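Can machines do the boring work yet?

gramwood_dan
22/08/2025
We ship nearly 300 bags on a normal day and I keep getting asked if a robot could take over the packing bench. My answer is still no. Soft mailers fold up on you.

Preltetance
Disagree. Boxes were solved years ago and bags are close. Same for laundry at home - give it 3 years.

gramwood_dan
You said that in June about dishwashers.

Preltetance
Dishwashers are harder. Wet glass, no labels. A parcel bench has one job and good light. Two arms, a bag over the scanning pad, a crate next to it. And the grippers can hang on to a crumpled bag now. 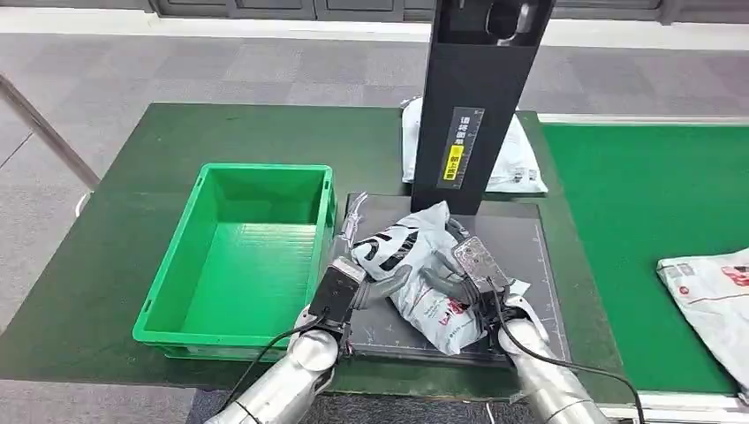
Rostislav Vrabec
Holding a bag is the easy part. I timed our bench at Winwood and a new hire needs nine seconds per bag, including the ones with a bad label. Show me a machine that does that for a full shift and I'll change my mind.

gramwood_dan
Same. What did the bad labels add for you?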